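The Upper House at Derndale

The listing said the house slept eight and had a view of the water from every room but one. Miloslav Sokol had written that sentence himself, eleven years ago, and he had always been a little proud of the "but one." People trusted a listing that admitted something.

He drove up the hill at ten in the morning with the clean sheets in the back seat. The last guests had gone at nine. They had left the key in the dish, the towels in the tub and a bag of charcoal by the back door with a note that said the next people could have it. The next people were not coming. He had closed the calendar through the end of April, and after that the house would belong to someone else, or it wouldn't.

He made the beds anyway. The buyer was due at noon and beds looked better made.

The house had four bedrooms, three of them along the terrace and one at the back, facing the hill. His wife had called that one the cave. In August it was the only room where you could sleep past seven. He did the cave last, and he took longer over it than the others. Then he swept the terrace, skimmed the pool and filled the ice trays, which he did for every arrival.
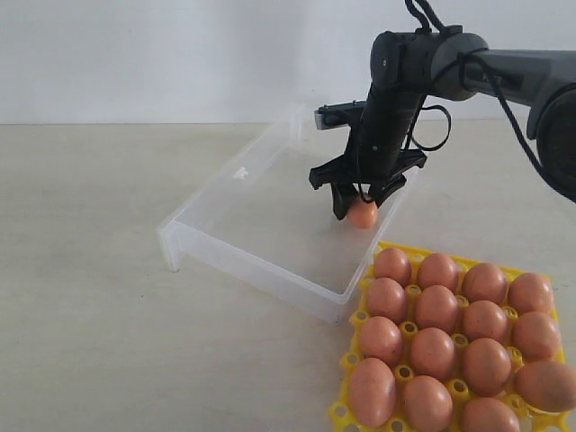
Roswitha Ammann asked if the pool was heated.

She had come twenty minutes early and let herself in by the side gate. She was standing on the terrace steps in flat shoes, holding a folder.

"No," he said. "The sun does it. From May it's fine. In winter you get the ones who swim anyway and the ones who complain."

"Which is more?"

"Complain."

She wrote that down. He hadn't expected her to write things down.

They went through the rooms. She opened closets and ran the taps, and she flushed both toilets and waited to hear them fill. In the second bedroom she lay down flat on the bed with her shoes hanging off the side and looked at the ceiling fan for a while.

"It ticks," she said.

"On high it ticks. On low it doesn't."

"Did you put that in the listing?"

"No."

In the kitchen she asked what he charged. He told her 225 a night in season and 145 out of it, and another 1000 held against damage, which he had kept only once. A bachelor party had put the terrace table in the pool. It was a stone table. It had taken five of them to get it in and a man with a winch to get it out.

"You could charge more," she said.

"I know."

"The one below you charges more, and it has no terrace."

"The one below me belongs to Lodhi. He has a woman who comes to cook. People pay for the cook."

She looked down at Lodhi's roof. It was new tile, very orange. Beyond it the road went in two long bends to the harbor at Niltilville, and past the harbor wall the ferry was turning around. It did this four times a day. Guests always took a photograph of it the first time and by the third day they had stopped hearing the horn.

"Why are you selling?" she asked.

He had an answer ready for this. He had told the agent it was his knees, and the stairs. It was true that there were thirty-one steps from the gate to the front door and that he had carried every suitcase up them. He had carried a cello up once, and a woman of ninety in a kitchen chair, with her grandson on the other side.

"I've never stayed here," he said.

She waited.

"We bought it to live in. Then there was the roof to pay for, so we rented it the first summer, just the summer. We took the apartment in Pakitz, over the pharmacy. Then it was the wall. Then it was booked already, people had paid, you couldn't tell them no. She slept here three nights in the whole time. In the cave. We had a cancellation."

"And you?"

"I was fixing the water heater. I went home for a part, and the part didn't come."

Roswitha Ammann closed the folder. She didn't say she was sorry, and he was grateful for that.
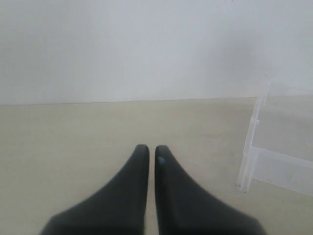 She wanted to see the cistern, so he took her around the back and lifted the hatch. It was two-thirds full. He showed her the float and the pump and the place where you had to hit the pump with the flat of your hand if it had been off for more than a week. She hit it once to learn how hard.

"It can be rented again," she said. "After. I'd want it to go on being rented. I live a long way off."

"That's up to you."

"I'd need someone to do the changeovers."

"Lodhi's woman has a sister."

"I was thinking of you."

He let the hatch down. It had a bad hinge and you had to guide it with your foot. He thought about the steps and the sheets, and about the key in the dish, which had been a wedding present from someone neither of them could remember.

"What would you pay?" he asked.

"I don't know. What do people get?"

"Lodhi pays some 2000 a season."

"Then that."

"He gets complaints at that price."

She laughed, the only time that day, and said she would call the agent before five. Then she went down the steps without holding the rail. He heard the gate, and after it a car starting on the second try.

The ferry horn went. He collected the towels from the tub and started the machine, and while it ran he sat in the kitchen and ate the sandwich he had brought. When the cycle finished he hung the towels along the terrace rail. They would need three hours in that sun.

He went to the car and found his reading glasses and yesterday's paper. On the way back through the house he took off his shoes by the front door, as the sign asked guests to do. He turned the fan in the cave to low and lay down on top of the cover.

At ten to five the phone rang in the kitchen. He let it ring four times before he got up.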